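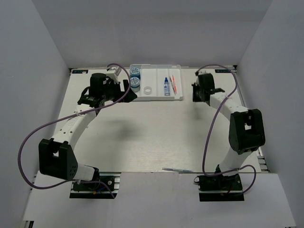 A list member wrote (July 2020):

> I'm stuck on the yoke of the Boström pullover and I could cry. The
> body was fine, the sleeves were fine, and now I'm in the chart and
> every time I put it down I come back and can't tell which round I'm
> on. I've ripped back twice. Is there some trick to reading your
> knitting or do I just need to stop watching TV while I do it? Also,
> does everybody carry the floats the same way on the long stretches?
> Mine are puckering.

Oh, I feel this one in my bones! I made the Boström two winters ago and that yoke lived in a bag on top of the fridge for most of a season. I'm going to ramble a bit, so get some coffee.

First, the chart. It's 30 rounds, and the hard part (I think) is that rounds 11 through 16 look so much alike on paper. They're the little diamonds, and the diamonds lean one way and then lean back, and if you're tired you'll swear you already did that one. What saved me was making a copy blown up as big as my printer would go and then coloring over each round once it was done. I mark a round only after I get back to the beginning marker, never in the middle, because I've been interrupted by the phone with the pen in my hand and lost a whole evening that way. 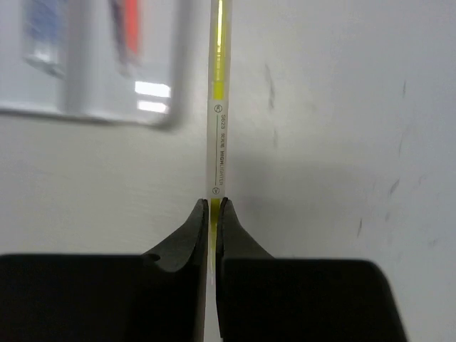
I also put a stitch marker between every repeat. I know, I know, people say it slows you down. It's an eight-stitch repeat, so yes, that's a lot of little rings to slip. But when something goes wrong you know which repeat it went wrong in, and you only have to look at eight stitches! Once the diamonds were established I took most of them out and left one at each "quarter" of the yoke.

About reading your knitting: what finally clicked for me was looking down at the round below and asking where the contrast color sits compared to it. Directly above, one to the left, or one to the right. Say it out loud if you have to. I muttered my way through that whole sweater. After a few rounds I was checking the chart at the start of the round and then mostly going by what was on the needle.

As for the TV, I say keep it, but pick something you've seen before.

On the floats. Puckering is nearly always the floats being too short, and nearly always it happens where the needle bends. Spread the stitches out on the right needle before you change colors, farther than feels reasonable, and then bring the new yarn across. I catch mine every fourth or fifth stitch on the long stretches and try not to catch in the same spot on the next round, or you'll see a little line of dots showing through on the front. My first attempt had a lovely row of them straight across the collarbone.

Some of the puckering will block out, too. Don't judge it on the needles. Give it a good soak and pat it flat and see.

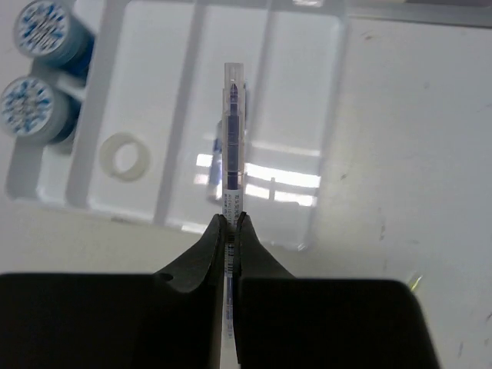 Slim highlighter, cap end up

One thing I'd do differently is the yarn. I used Flasudex in the sport weight because Trarken had it on sale, and it's soft and the colors are gorgeous, but it's slippery. My floats slid all over. If yours is something like that, try wooden needles. I switched from my metal ones to a pair of Jellow circulars halfway up and my tension evened out within a couple of rounds. I should have ripped back and done the bottom over to match, and I did not, and there's a faint band where it changes if you know where to look.

If you're making one of the larger sizes, check your yardage before you go any further! The pattern says up to 2,000 yards for the two colors together, and I ran out of the main color with the neckband still to go. Had to order one more ball in a different dye lot. It's only the ribbing so I've made my peace with it.

Oh, and the sleeves, for anybody reading along who hasn't started. The pattern has you cast on 56 for the cuff and I thought that was snug for a wrist like mine. I went up a needle size for the ribbing and was glad. 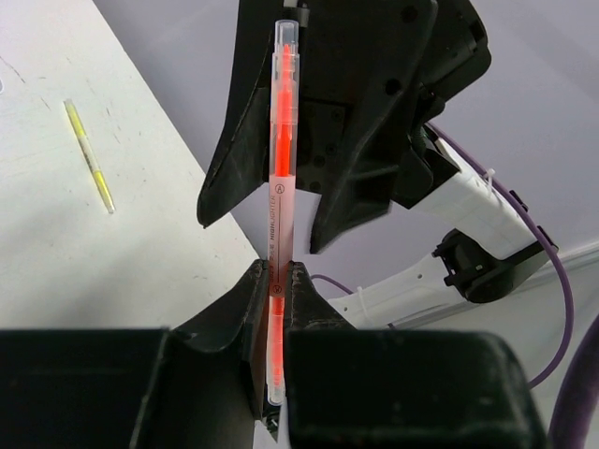
Back to the lost-your-place business, one more idea. If you come back to it and have no clue, don't guess and knit on. Put in a lifeline, a piece of smooth scrap yarn run through all the live stitches, and then work out where you are by counting up from the first diamond. Worst case you rip to the lifeline. I put one in at the end of every diamond band and only needed it once, but I slept better.

Which colors are you using, by the way? Mine is oatmeal with a dark green and I keep thinking about a second one the other way around. I'm hoping to cast on in September if I get this baby blanket off my lap.

Post a note when you hit the decreases. There's a typo in the second decrease round in the older printing and I have the fix written down somewhere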